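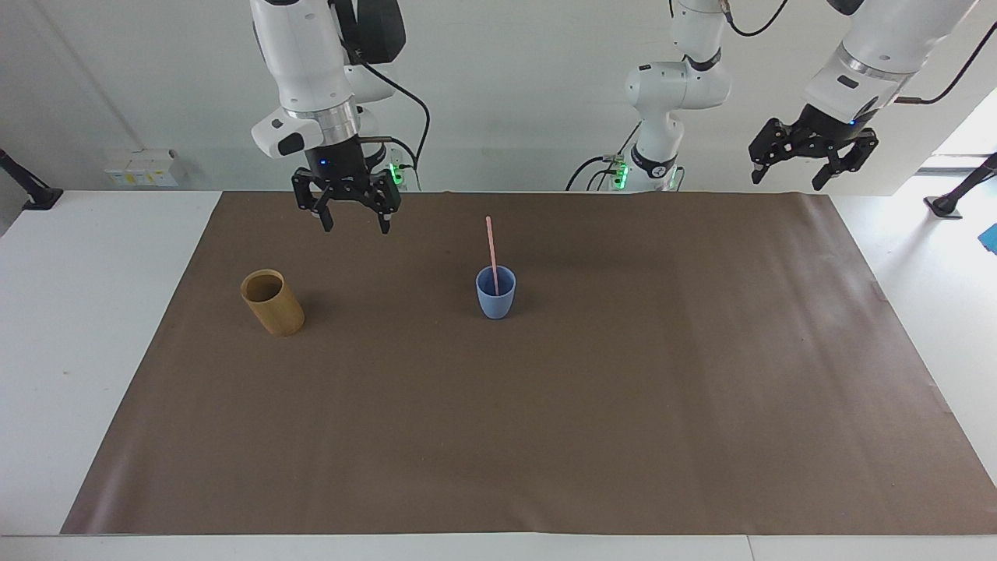

The first thing Merja Aaltonen does in the morning, before coffee and before she has her coat all the way off, is scroll through whatever the planner got up to overnight. She has a window open on the left monitor with nothing in it but text, line after line of it, and she reads it the way my grandfather used to read the box scores, with little grunts of approval and now and then a long, unhappy breath through the nose.

"It changed its mind again," she said on the morning I arrived, and turned the monitor so I could look too, which was kind of her, though I couldn't have told you what I was looking at.

What I was looking at, she explained (and then Luzius Grabner explained it again, with a marker, on the back of a shipping label), was a decision about which arm should reach for what. Revside is a small software company up a flight of stairs in a building that used to be a print shop, and its one real product is a program named Clerkora that tells two-armed robots what to do with themselves. Revside doesn't build the arms. It doesn't build grippers either, and Grabner, who started the company, gets a bit prickly when visitors admire them. He would like you to admire the software, and the trouble with software, as he'll cheerfully admit, is that there isn't much of it to see.

So they show you a straw in a cup.

I spent the better part of three days at Revside and I must have watched the straw task more times than I've watched any movie. The arms hang down over a table that has been covered in brown paper. There's a wooden cup, and there's a blue cup with a pink straw standing in it, and the job is to get the straw out of the blue cup and into the wooden one. Any three-year-old would do it while looking at something else. Clerkora has to be walked up to it through a pile of smaller questions, each of which had somebody at Revside losing sleep at one time or another.

The first question is where everything is, and that one belongs to Nga Mạc. She came to robots from medical imaging, and she talks about cameras the way some people talk about in-laws. A bare white table bounces light all over the place, she told me, and her old segmentation code used to find objects in the glare that simply weren't there. Brown paper was her idea. It's dull, it's cheap, it comes on a roll, and when it gets too wrinkled you pull off another length. She doesn't iron out the creases. For a while she did smooth every sheet down with the side of her hand, until she noticed the model had gotten spoiled and would stumble on any fold it hadn't met before. Now the creases stay in and the model has to cope.

Straws are their own misery. A straw is thin, it leans, and depth cameras tend to see right past it to whatever is behind. Mạc's answer is to stop asking the depth camera so much. Her code finds the straw in the color picture first, fits a line to it, and only then goes looking for depth along that line, throwing out any reading that lands on the paper. What gets passed to the planner is a line in space with a number attached to it saying how sure she is. She's proud of that number. An earlier version of the system handed over a position and nothing else, and the planner believed it every time, poor thing.

The second question is the one on Aaltonen's monitor. With two arms over one table there's nearly always more than one sensible way to go about it. One gripper could hold the blue cup steady while the other draws the straw out. Or a single arm could do the whole business and the other could keep out of the way, which is quicker when it works and drags the cup along when it doesn't. Clerkora sketches out a batch of these plans, usually 42 of them, scores each one, and starts on the winner. Then it keeps scoring while it moves. If the straw shifts, or Mạc's number drops, a plan that lost a moment ago may come out ahead, and the arms will change course partway through.

That is what Aaltonen had been sighing over. Changing your mind is good, up to a point! Past that point you get what the office calls waltzing, both arms swaying back and forth over the table as the two best plans trade places. I saw it happen on my second afternoon and it's oddly pretty to watch. Aaltonen did not find it pretty. Her fix, which she was still tuning when I left, charges a small toll every time the planner wants to switch, and makes the toll bigger as the gripper gets closer to the thing it's reaching for. Set it too low and they waltz. Set it too high and the arm plows ahead with a plan that stopped making sense a second ago. She has tried 22 settings since January and keeps them in a spreadsheet with a column titled "feelings."

Underneath all of this sits the controller, and the controller is Arvo Seppälä's. He is a tall, slow-talking man who worked on elevators before this, and he holds that most of what people admire in a robot is really the last inch. His loop runs 500 times a second. It takes whatever the planner has asked for, checks that neither arm is about to swing into the other, softens the motion as the fingers come near the straw, and refuses anything it doesn't like. I asked him how often it refuses. "Less than it used to," he said, and went off to find a sandwich.

The piece of the system I ended up liking best, though, is one that customers hardly ask about. It's a replay tool named Tolentino, after the street Poul Steinarsdóttir was living on when he wrote it. Every run gets recorded: the camera pictures, the plans that won and the ones that lost, each refusal from Seppälä's controller. Steinarsdóttir's tool lays the whole thing out along a timeline that you can drag with a mouse. Stop anywhere you like and you can swap in a newer version of Mạc's code, or a different toll from Aaltonen's spreadsheet, and see what the planner would have picked at that moment. It can't tell you how the rest of the run would have gone, he was careful to say, and he said it again when he walked me to the stairs. But it has settled a good many arguments. There are around 1,000 runs in the archive now, and before any change goes out to a customer it gets played against the lot.

The customer everybody was fretting over that week was Grarkance, a firm that packs sample kits for dental offices and would like a pair of arms to take over the fiddlier trays. Their trays have tubes in them, and swabs, and a small brush that Mạc described to me as "a straw with ideas." The demonstration was set for Wed 23 February, and the question of the toll was not yet settled. Grabner wanted it low, so that visitors could see the planner think. Aaltonen wanted it high enough that they wouldn't see it dither. They had this out over lunch, quite pleasantly, with Steinarsdóttir dragging his timeline back and forth on a laptop between the soup bowls, and by the time the bowls were cleared they had agreed to try one more row in the spreadsheet.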